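Osgate Assembly Cell - Hand Comparison
Progress report to the Drader fund, December

Work since the last report has gone into the hand comparison set out in the second part of the plan. We are testing four end effectors on the same small-parts board: the two-finger gripper we started with, a three-finger gripper, a suction tool and the Pedov five-finger hand. Each gets 100 attempts at the same list of tasks, with the same controller settings.

The two-finger and three-finger runs are finished and the logs have been checked. The suction tool was dropped from the peg tasks after a short trial, as agreed by phone, and will be scored on flat plates only. The Pedov hands are now on both arms and the runs with them are under way.
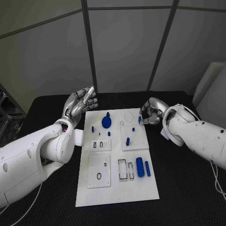

Report prepared by the project lead, Osgate Assembly Cell

The board carries blue pegs, cylinders and a gear-shaped disc, along with white plates and two clear holders. The small pegs are the hardest items for every tool so far. With the two-finger gripper, most failures came at pickup when a peg was lying on its side. The Pedov hand can pinch a peg in more than one way, but thumb placement has to be set again after each restart, and this costs us time every morning.

Two problems are open. The first is wrist cabling. Slack that suits one arm pose is too short for another, and we have limited wrist rotation in software until new cable guides are made. The second is the Kütt controller, which drops finger position updates when both hands close together. The supplier has sent a firmware change - we have loaded it on the bench unit but not yet on the cell.

Spending is within budget. The one change is that spare fingertips were bought earlier than planned, from the line set aside for next quarter.

Next steps are to finish the Pedov runs, repeat the 4 peg tasks with the new firmware, and send the full results table. We would like to keep the cell as it is until then and move the camera comparison back by 2 weeks. Please confirm that this is acceptable.

16th December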